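Gidora early access pushed back again

rakfan415
Petton posted it on their page Wednesday. Gidora leaves the July slot and there is no new month, only "when the co-op mode is stable." I bought the supporter pack, so I am a little disappointed, but I prefer a late game to a broken one. 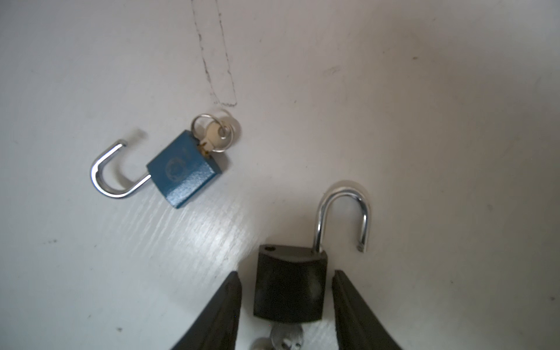

Two small padlocks, both open.

oldsalt_11
You are too kind to them. This is delay number 2 and both times they blamed co-op. Who asked for co-op in a puzzle game?

rakfan415
I asked for it :) My brother lives in another country and we finished Rakena together. Without co-op I would not buy Gidora at all.

Clem Maihi
Please read the full post before you get angry. They write that 453 bug reports came from the last test, and most of them are about saved games that disappear. I lost one myself, at chapter three, after a whole evening of play. I would be much more angry if I had paid the full price for that.

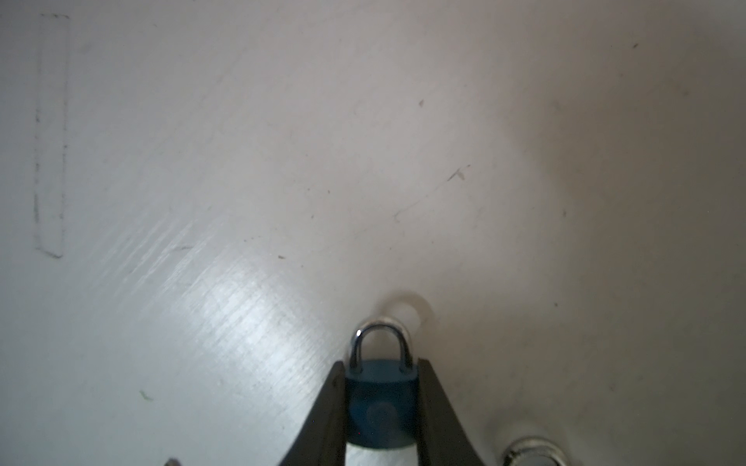 Also the refund is open for everybody with the supporter pack. You go to your account, then Orders, and the button is there. Mine took two days – I only wanted to change to the cheaper version.

oldsalt_11
Ok, I did not know about the refund. I still think they should release the single player part now and add the rest later. Itgate did it like this and people were happy.

Clem Maihi
Some people were happy. I remember the forum in that first month and it was not so peaceful.

rakfan415
Does the test build still work, or did they close it? My launcher shows only the Rakena demo since this morning.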